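Gripper Drops and the August Stop: Your Questions

Updated November 13, 2025

I get the same handful of emails every week about what happened with our paper-handling cell at Illbridge, so I'm putting my answers in one place. Write to me if yours isn't covered! (Riet Bosman)

What went wrong in August?
The short version: the gripper let go of a sheet during a move, the software didn't notice, and the arm carried on with its fingers shut on nothing. It then went down for a "placement" that was too low and pushed a fingertip into the tabletop. The arm did a protective stop, which is what it's supposed to do, but it took its sweet time.

Was anybody hurt?
No. Marcelino Guerra was standing outside the marked area and hit the stop button as well, just to be sure. I'd have done the same.

Why didn't it know the paper was gone?
We were judging a good grip by finger position alone, and one sheet of paper is so thin that "closed on paper" and "closed on air" looked almost the same to the controller. Yolandi Mabaso dug through 367 logged grasps before she was happy to call that the cause (she has more patience than I do). 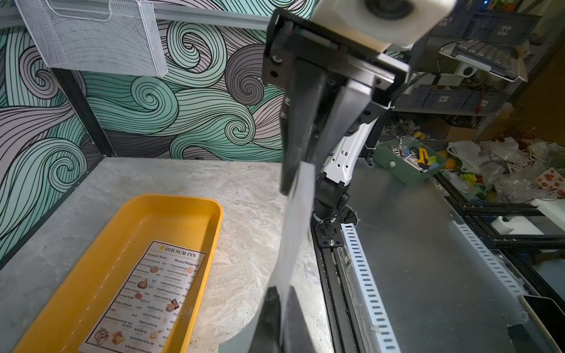
Paper between the gripper fingers, with the second arm on its rail and the dim sum menu in the yellow tray.

So what did you change?
There's now a check after every lift, and if the sheet isn't there the arm stays put and calls for a person. We also slowed the last bit of the downward move and set the lowest allowed height again from scratch. Luuk De Graaf ran 300 cycles with the new settings and we had 6 drops, all caught. I'd love zero, but caught is what I care about most!

Does this affect my cell?
If you have the Hamivbridge setup and you handle paper, menus or anything else that thin, then yes, please ask me for the new settings. Boxes and trays were fine all along.

Can I just clear the stop and restart?
Please don't! Look at the fingertips first, and take the sheet out by hand only once the arm is locked out.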